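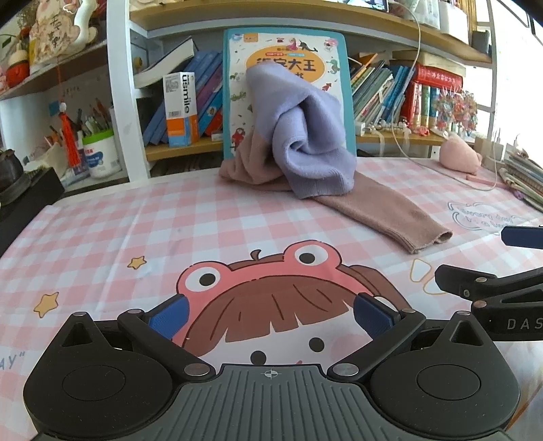
Fener House – shared kitchen and laundry, inspection checklist
Checked by: Tavion Dunleavy
Copy to: Khrystyna Palamarchuk, Lindell Lettings
Month: November

Key: OK / Action / N/A

KITCHEN

Fire blanket on wall bracket, tabs hanging free – OK

Extinguisher pin and seal in place, gauge in green – OK
Comment: service label is hard to read. Ask the contractor to write the next one in permanent ink.

Heat alarm sounds when tested – OK

Clear way to back door, at least 620 mm – Action
Comment: recycling crates had narrowed it again. Moved them to the yard while I was there. They need a fixed place outside, otherwise they will come back in.

Back door opens from inside without a key – OK

Sockets and switches free from cracks and scorching – Action
Comment: double socket left of the sink has a hairline crack in the cover plate. Taped off. Electrician to replace, not just the plate – the left switch feels loose as well.

Fridge at 5 degrees or below – OK

Freezer door seals – OK
Comment: ice building up on the top shelf. Defrost before the new tenants arrive.

Hob knobs all present and marked – Action
Comment: rear right knob has lost its markings. Part on order from Villanueva, no delivery date given.

Extractor filter clean – Action
Comment: greasy. Same comment as last time. It isn't on the cleaning rota, so please add it.

LAUNDRY ROOM

Lint filter in dryer emptied – Action
Comment: full. Cleared it. The notice about this has fallen down behind the machine.

Dryer hose attached and not crushed – OK

Washing machine hoses, no drips or bulges – OK
Comment: cold hose on machine 2 was weeping at the last visit. New washer fitted, dry today.

Floor drain running – OK

Light and pull cord – OK

Shelf loading – N/A
Comment: shelf taken down, plugs still in the wall. Fill before painting.

HALL AND STAIRS

Handrail firm along full length – OK

Stair nosings fixed down – Action
Comment: 2 loose near the top. Screws have pulled through, so use a larger washer or replace the strip.

Emergency light stays on during test – OK

Doormat flat, no curled edges – Action
Comment: curled at the door side. The Fernska mat from the store cupboard fits and is in better condition.

COSTS

More than £200 is likely once the electrician's call-out is included. Khrystyna to approve before booking.

Socket to be done first. The rest can wait for the normal maintenance visit, apart from the nosings, which I will fix myself when I bring the washers over.

Signed: T. Dunleavy
Time finished: 3.40 pm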